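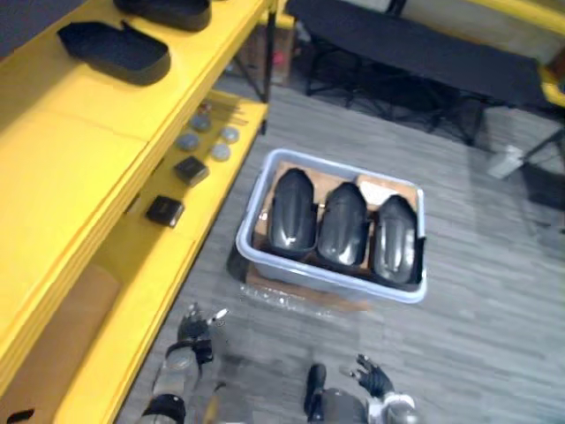 4. Where the trays end up

I said in the last section that I'd come back to the trays, so let's do that now. Of all the things stored in the Sidow workroom, the shallow black trays gave me the most trouble when I was trying to write down "where things live", and I've ended up giving them a section to themselves (the discs, boxes and pads had to share one, sorry to them).

4.1 Why I started with the trays

My first plan was much simpler. I wanted a list of objects down one side of the page and a list of places along the top, and I thought I'd put a tick wherever the two met. This is more or less how the Findard scheme does it, and for stationery or tinned food it works very nicely! A stapler is in the drawer or it's out of the drawer. But the trays kept landing in two columns at once. A tray on a shelf can be a thing that's been put away, or it can be a place where other things get put away, and the people using the room switched between the two without seeming to notice they'd done it. Ask someone where the trays go and they'd say "top shelf". Ask the same person where the bits go and they'd say "in the trays". Both answers are perfectly sensible, and my ticks were a mess.

So I dropped the ticks and began writing short notes instead, one per visit, saying only what a tray was lying on, which way it pointed and what was next to it. I did this for 40 visits. The notes are scruffy and some of them are a single line long, but they turned out to be much more use to me than the grid.

4.2 Lying at an angle

The thing I noticed first, reading the notes back, was how seldom the trays were lined up with anything. I'd expected them to sit square to the edge of whatever they were on, the way plates get set out for a meal. These trays aren't a plain oblong, though. One end is narrow and a bit angular, the other is broad and rounded, and I think that shape makes people less fussy about straightness (there isn't a long parallel pair of sides asking to be matched to the table edge). Put two of them down and they'll usually lean, and they won't lean by the same amount.
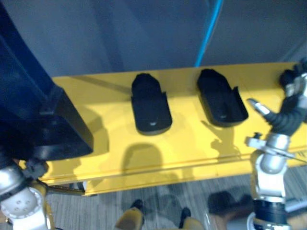

Figure 4. Two black trays of the same form on the yellow table. The right-hand one is turned further round than the other, and there is bare surface between them.

Figure 4 is a fair picture of what I mean. Both trays have their far ends towards the upper left, but the one on the right is swung round more strongly, and I doubt anyone would call the arrangement untidy. There's a gap between them, neither is on top of the other, and you could pick either one up without touching its neighbour. When I talked to people at Sidow about tidiness this came up over and over again, in different words: things should be separate, you should be able to get a hand round them, and straightness is a nice extra. I'd have put straightness first myself, which probably says more about my kitchen cupboards than about the workroom.

The colour helps too, I'm fairly sure. Black on bright yellow is about as easy to see as it gets, and a tray that's easy to see feels less lost than one that isn't, even if it's nowhere near its proper spot. I tried asking about this directly and got polite, puzzled looks, so I've left it as a hunch.

4.3 Table or shelf?

The second thing in the notes is that people treated the table and the shelves as quite different sorts of place, although both are yellow and flat and at a glance you might think one would do for the other. A tray on the table was spoken of as "out". A tray on the top shelf was "away", even when it had been dropped there in passing, at any old angle, with nothing to stop it sliding about. The lower shelves were a halfway sort of place. Small things gathered there, in loose groups, and I never once heard anybody say that a lower shelf needed tidying, although I certainly thought it a few times.

I had 11 notes where I couldn't say if a tray was out or away, and I've kept these in the tables as "unsettled". A reader of an early draft wanted them removed. I'd rather they stayed, as they're mostly cases where a tray was holding something, and that's exactly where the grid fell over in the first place. Splitting them between "out" and "away" by guesswork would make the totals neater and I wouldn't believe them.

4.4 Comparing with Grarkano and Miranda

It's tempting to set all this beside the Grarkano storeroom notes, and I've had a go, but please read the comparison gently. Grarkano is a much bigger room, with 1,000 labelled places, and the labels do a lot of the thinking for you. Nobody there has to decide whether a tray is away because the label under it says so. The Miranda notes are closer to mine in spirit (short, handwritten, one visit at a time), only they were made in a shared kitchen, where a tray gets washed and dried between uses and so has a natural moment for going back in the cupboard. The workroom trays have no such moment. They get put down when somebody needs both hands for something else, and there they stay until they're wanted.

What I'd like to try next is asking people to put the trays away and then explain, a few minutes later, what they'd done. I suspect the explanations will be a good deal straighter than the trays. The wording I used for the first round of questions is in the appendix, along with the bits I've since crossed out, and section 5 goes on to the storage bins.

Last updated: January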